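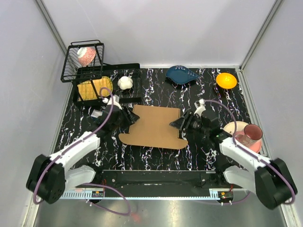 Dale Vachon learned to cook for other people when he was already past forty, and he says it was the best mistake of his life. Before that he sold floor tiles. Today he runs Vallmont, a small supper room above a bicycle shop, and he is the only cook there. He thinks a lot about bowls. A pink one with a white swirling pattern, like the one tilted in the black dish rack, would be for him a bowl for cold soup, never for hot. "Pink makes people expect something sweet or cool," he told me. "If I put beef stew in it, they eat slower and they look at me strange."

We met on 25 October 2018, before the evening service. He was peeling quinces and did not stop during our talk, so in my recording there is always the sound of the knife.

I asked him first why he left the tiles. "My knees," he said. Then he thought for a moment. "And my boss. But I always say knees." He took the kitchen job at a hotel restaurant called Tabrizi, where he washed pots for one winter before somebody let him touch the rice. The head cook made him prepare the same rice every morning for 20 days, and on each day she threw out the first portion without tasting it. He was angry about it then. Now he does the same with his own first pot, and he could not explain to me very well why.

Vallmont opens four evenings a week and has 20 seats. There is one menu and it changes when Dale gets tired of it. In September it was lamb with plums, and the guests liked it so much that he kept it longer than he wanted. "I was dreaming of plums," he said. "I don't mean in a good way."

The money is a difficult subject, but he spoke about it openly. His old oven broke in the first year and the repair cost him 358 dollars, which he did not have in the bank. He paid it in two parts. For three weeks he cooked everything on top of the stove, and from this time comes his flat bread in the pan, which the regular guests still ask for.

I wanted to know if he reads reviews. He said that he reads only the bad ones, and his sister reads the good ones to him on the phone. One guest wrote that the room is too quiet, without music. Dale agreed with this guest, bought a radio, and returned it the next morning. "I could not hear the onions," he said.

At the end I asked about his plans. He would like a second table by the window and a helper for the dishes. He does not want a bigger place. Then he gave me a piece of raw quince to try. It was very sour, and he went downstairs to take in the bread delivery.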